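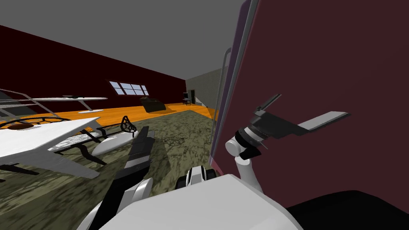
Checklist for the open day demonstration, room model 2, filled in by Siiri Laaksonen. I did this check the evening before the visitors come, together with Godfrey Kinyua, who runs the simulator. The demonstration starts with the right gripper in front of the tall maroon panel, the left arm low over the green rug, and from this position the visitors will see the first move on the big screen.

1. Start position loads the same each time. OK.
2. Gripper clear of the panel at start. OK. Please do not move the start point closer.
3. Left arm free of the white tabletop. OK, but watch it when the robot turns.
4. Chair with lattice back. COMMENT: it is near the path. Godfrey will decide if it stays.
5. Stop key labelled in large letters. NOT OK. The label is too small, Stefaniia Bilyk prints a new one.
6. Barrier tape between visitors and the operator desk. OK.
7. Cables at the desk covered. OK after second look.
8. Group size not over 8 persons. To be told at the door.

Items 4 and 5 must be closed before the first group enters.

Last updated: February 2025

Related items
Tunden room: visitor route
Operator desk checklist
Moroz hall: emergency exits
Open day programme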